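Parard Open Manipulation Board
Methods and Results > Simulated Evaluation
Thread: Distractor objects and the reported grasp success rate

xpan_parard
Posted 21st December

On behalf of the Plestine evaluation group, I am submitting our result on distractor objects for comment before the written report is closed. Members who took part in the October review will recall that the earlier version was returned with a request for a stricter protocol.

The method is as follows. A grasping policy is trained in simulation on single objects. It is then tested, without further training, on tabletops that also hold household items it has no reason to touch. Each test layout is run twice under the same random seed, once with the extra items present and once with them removed. The measure is the difference in grasp success between the paired runs. We ran 3000 pairs. In 442 of them the outcome changed from success to failure when the extra items were added.

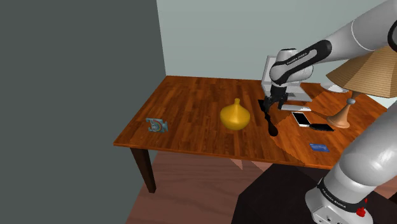 The distractor set was fixed before any policy was trained, and it was drawn from the Jultivik object library without regard to how easily the items could be told apart from the targets. Positions are sampled over the whole tabletop, subject only to a collision check at the start of the run. Some layouts therefore leave a good deal of clear space near the hand, while others place flat items such as a phone or a card on the same side of the table as a lamp and an open laptop. The lighting is sampled separately, and in certain layouts the gripper throws a long dark shadow on the wood directly in front of it. We did not exclude such cases.

Comments on the pairing procedure are especially welcome.

Xuelian Pan

dlopes
Reply 1

The pairing is sound and I support its use in the report. My concern is with the interpretation. Removing the lamp and the laptop changes more than the number of objects. It also changes what is reflected and shaded on a glossy tabletop. A policy that works from camera input may fail for that reason alone, and the report would then attribute to clutter what belongs to lighting.

I would ask that the group add a third condition in which the extra items are hidden from the camera but continue to cast their shadows.

D. Lopes

valentini_l
Reply 2

I must respectfully disagree with the previous member. In practice, a lamp that casts a shadow is a lamp on the table. A laboratory that adopts this policy will meet both effects together, and the paired difference is the figure it will need. Splitting the effect is a proper subject for a second study and should not hold up this one.

I do have a separate objection. The post reports changes from success to failure and is silent on changes in the other direction. Without that number the reader cannot judge how much of the difference is ordinary variation between runs.

Liliana Valentini

xpan_parard
Reply 3

The objection in Reply 2 is accepted. There were 49 pairs in which the policy failed on the clear table and succeeded on the full one. Both figures will be placed in the main results table, and a paired test will be reported with them.

With regard to Reply 1, the renderer does permit an object to cast a shadow while remaining invisible to the camera. We can run the third condition on a subset. It would not be complete before the report closes, and I would propose to attach it as a supplement.

Xuelian Pan

ebarbosa
Reply 4

May I ask how a success is scored? The earlier version counted any lift of the target, even where the arm had pushed a second object off the table on the way. If that rule still stands, the loss caused by clutter is understated.

Everaldo Barbosa

xpan_parard
Reply 5

The rule was changed after the October review. The target must be lifted and held for 30 simulation steps, and any run in which another object leaves the tabletop is scored as a failure. Contact that moves an object without dropping it is recorded but is not penalized.

ebarbosa
Reply 6

Thank you. I still consider that last point too generous. A hand that slides a phone across the table would not be acceptable to our users at Su, whatever the state of the target afterward. I ask that the contact record be released with the data so that other groups may apply a stricter rule.

dlopes
Reply 7

I can accept a supplement, provided that the abstract uses the phrase "clutter and associated lighting changes" until the third condition has been reported. I do not agree that the distinction is secondary. A group that learns its failures come from shadows will change its training images. A group that learns they come from crowding will change its motion planner.

vbrito_moderator
Reply 8

The following is entered for the record. The wording proposed in Reply 7 is to be used in the abstract. The contact record requested in Reply 6 is to be released with the run logs. Ms. Valentini's disagreement on the need for the third condition is noted and remains open.

Requests for the layout files should be made in the data access thread.

Valdir Brito
Moderator, Methods and Results

valentini_l
Reply 9

Noted. I will post my remarks on the third condition once the supplement is available.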